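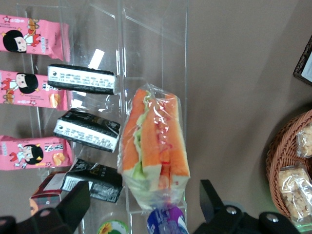 The stand as it is now, pink packs in one group and the black-and-white ones next to them.

Snack table layout: acrylic stand plus the two-tray unit
Counter and Vending Talk > Small setups

marlowe_k
2/3/19
I look after the snack table at Bokavard, which is a shared workshop building with 40 people in it on a full day. We have a clear tiered acrylic stand for packaged snacks. I want it to sit on the same table as the black two-tray unit, and I can't settle on an arrangement that works.

Problem one is the stand. The pink packs have soft wrappers and crinkly ends, so they never line up the same way twice. I put them all facing one direction and by lunch one has been turned around. The black-and-white packs are better behaved, but all the printing on the labels is small and you have to pick one up to find out what it is. I also have a small white tag stuck to the acrylic and I'm not sure they do anything.

Problem two is the unit. It has two stainless trays side by side in a black housing, with a yellow control panel running along one side. All the controls are on that panel, so it decides which way the unit has to face.

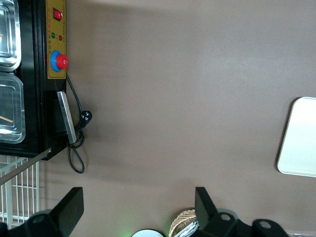

The red rocker switch is easy to get at wherever I put it. The big red push button is the one I worry about, as it sticks out past the panel and anyone sliding a box along the table will hit it. The cord is also longer than I need and I end up with a loop of it on the table.

So do I put the stand on the panel side or the far side? The table is 52 inches long if that helps.

tinlid
Far side. Leave the panel side open. If people are reaching across the controls for a snack, the button is going to get pushed.

dorset_blue
I'd go the other way. Put the stand on the panel side but leave a hand's width between them. Then the stand keeps boxes from being slid into the button. I had a setup like that for a whole season and had no trouble.

tinlid
Acrylic weighs next to nothing. Someone shoves the stand and now the stand hits the button. You've moved the problem over by a hand.

dorset_blue
Mine was full, and a full one doesn't slide much. I also had rubber feet on it. I agree an empty one would.

pantry_shelf
Leave the button clear whichever side you pick. On every counter unit I've had, the big red one is the stop, and you want to reach it without moving anything. Check the manual for yours. I wouldn't put a guard over it.

For the snacks, soft packs need something behind them. Cut a strip of stiff card as long as the shelf and stand the packs against it. They lean the same way after that. It won't stop people from turning them around, but it will stop the slumping.

quarterinch
Lose the tags or make them bigger. A small white tag on clear plastic reads as a leftover price sticker. I use tags from Coppens that clip on the front lip, black text, one line, name and price. A box of 400 has lasted me years and I have most of it left.

marlowe_k
The snacks are free, so there would be no price on them. The names would help though. I'll try the clip kind.

quarterinch
Then just put what it is and any nuts or milk. That's what people are squinting at the small print for.

oldfridge
Does the cord have to go on the table at all? I'd run it off the back edge and down. Coil the extra underneath and use a hook-and-loop tie, loose. Don't cinch it tight and don't set the stand on it. And clear the trays before you shift anything. I lifted one with a stirring stick still lying in the tray and spent ten minutes looking under the bench for it.

marlowe_k
The outlet is on the wall at the panel end, so off the back should work. I have some ties.

tinlid
If the outlet is at that end, that's one more vote for keeping that end open.

dorset_blue
Fair, that does change it. I didn't know where the outlet was. I'd still put feet on the stand.

velta_rd
Has anyone used the Pralutance risers? They had them in wood and clear. I'm looking for something with a deeper shelf than my acrylic one.

pantry_shelf
I have the clear one. The shelf is deep enough for small boxes standing up, but it scratches if you wipe it with a paper towel. Use a soft cloth. You may want to start your own thread, I'd like to hear about the wood one too.

marlowe_k
Moved it all this afternoon. Unit at the outlet end with the panel facing the outlet, stand at the far end, cord off the back. Card strip is in behind the pink packs and they are standing up so far. The small red-and-white box has gone to the bottom shelf by itself until I find something to go with it. Tags are ordered.

oldfridge
How much room did you end up with in the middle?

marlowe_k
Enough for a stack of napkins and one tray of cups. I'll measure it when the tags come in.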